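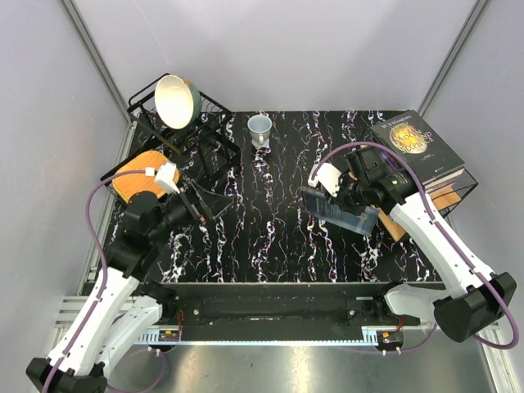
Inicio > Cuadernos > Artillería y logística > El tren de artillería en campaña

El problema de los tiros en la artillería napoleónica

Llevo varios meses leyendo documentación administrativa sobre los trenes de artillería y me sigue sorprendiendo el poco espacio que ocupan en la bibliografía general. De una batera se suele dar el número de piezas y el calibre. Del ganado que las movía, casi nada, y sin embargo la movilidad de una batería dependía antes de los caballos que de los tubos.

Conviene recordar el punto de partida. Hasta 1800 el arrastre de la artillería francesa estuvo en manos de contratistas civiles. Los carreteros no eran soldados, cobraban de una empresa y su interés principal era conservar los animales, que eran capital privado. En enero de aquel año se militarizó el servicio y se crearon los batallones del tren. El conductor pasó a llevar uniforme, a estar sujeto a disciplina y a permanecer con la pieza durante la acción. El mando de la batería y el del tren siguieron, con todo, separados: los artilleros servían el cañón y los soldados del tren lo movían, cada cual con sus oficiales. En los partes se aprecia la fricción entre ambos cuerpos, sobre todo en lo que toca a forraje y alojamientos.

Sobre el tamaño de los tiros hay bastante confusión. La norma habitual era de cuatro caballos para las piezas ligeras y seis para las de a 12, pero esa cifra solo describe el cañón enganchado a su avantrén. A cada pieza hay que añadirle los carros de munición: 2 para los calibres menores y 3 o más para los de a 12, según la época y la dotación. Cada carro llevaba su propio tiro. Luego vienen la fragua de campaña, los carros de respeto y los caballos de repuesto. Una batería de ocho bocas acababa ocupando en el camino una longitud que pocas veces se tiene en cuenta al dibujar flechas sobre un mapa.

El mismo cálculo aplicado a la ración da resultados incómodos. Un caballo de tiro que trabaja a diario necesita grano, y el forraje verde no lo sustituye. En primavera, con el grano del año anterior agotado y la cosecha sin recoger, los batallones perdían animales aunque no hubiera combate. Las bajas por agotamiento, rozaduras de la collera y cascos en mal estado superan con frecuencia a las causadas por el fuego enemigo. En los estados de fuerza aparecen bajo epígrafes poco uniformes, lo que dificulta sumarlos.

Para ordenar todo esto he estado trabajando con la transcripción que distribuye la editorial Carrasco, una recopilación de estados mensuales con algo más de 400 páginas. La edición es correcta, aunque el índice mezcla compañías principales y compañías desdobladas, y eso obliga a comprobar cada entrada. El desdoblamiento de los batallones (los llamados bis) es la trampa clásica: quien suma sin mirar la numeración cuenta la misma unidad dos veces. Yo mismo lo hice en la primera versión de la tabla y tuve que rehacer 11 filas.

La tabla la mantengo en Kudar, un gestor de fichas bastante espartano. Cada registro lleva batallón, compañía, mes, caballos presentes, caballos en depósito y observaciones. No distingo todavía entre caballos y mulas, cosa que para la Península es una carencia seria – allí la mula aparece en proporciones muy superiores a las de Europa central y los datos no son comparables sin esa columna. Queda pendiente.

En el lado británico la comparación es más sencilla por una razón orgánica: el Corps of Drivers también era un cuerpo distinto de la artillería que servía, pero las fuerzas eran menores. La colección Lutthorpe, que pude consultar en noviembre en la sala de Sosthorpe, conserva varios cuadernos de un veterinario de depósito. Apunta la edad, la alzada y el motivo de la baja de cada animal, con letra mala y tinta peor. Por lo que llevo leído, predominan los problemas de patas. No me atrevo a generalizar a partir de un solo depósito.

El siguiente paso es cruzar las bajas de ganado con las jornadas de marcha. Si la relación es la que sospecho, las pérdidas deberían crecer mucho más deprisa que los kilómetros a partir del tercer o cuarto día sin descanso. Me faltan los itinerarios de dos compañías y una serie completa de primavera. Cuando los tenga subiré la tabla, con las lagunas marcadas en una columna aparte.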